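What I want from a success rule

I've been going back and forth with Ifeanyi Obi for most of November about one line in our evaluation notes, and since he won't budge and I won't either, I'm putting it on the blog!

The line is the one that says an episode counts "when the object has been moved to the goal." Fine for a block on a table. Pretty hopeless once you're in a kitchen, where everything has a rim, a lip or a drain next to it. Moved how far? Let go of, or still pinched in the hand? Right way up? We ran 2,158 episodes through the Bisteteo kitchens before anybody asked, and then two of us scored the same batch and came back with different numbers. Ugh.

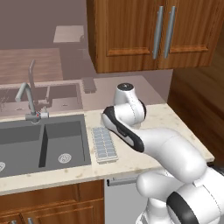
My position is that every task should have its end state written down before the first run, in words a new person could check without phoning me. Where the object ends up, whether the hand has to be clear of it, and how long it has to stay put (I like 3 seconds, Ifeanyi thinks that's fussy). Take the ice cube tray on the counter next to the sink. With the hand hovering that close to it, a checker that only measures distance could call it a grasp, and I'd be reading a lovely success rate for an arm that never picked anything up. So our rule now says contact on both sides plus lift off the counter, or it's a reach and gets logged as a reach. I'd much rather have a sad number I can trust.

Second thing, and I'll be quick. Fix your seeds and publish them! The Kovalchuk set does this and it's a joy to work with. Ours had the seeds in somebody's notebook until last spring (okay, mine). We now keep 20 held-out layouts that you don't get to look at while you're tuning, and if you peek, you say so in the write-up.

Ifeanyi's objection, to be fair to him, is that strict rules make old results impossible to compare. He's right about that. We rescored the Flodovico runs under the new wording and a few tasks dropped enough that I had to go and make tea. My answer is to version the rules the way you'd version code, and put the version next to every number in the table. We're on draft 21, which tells you how the arguing has gone.

Next up is timeouts. He wants one limit for all tasks, I want one per task, and I've already started on draft 22.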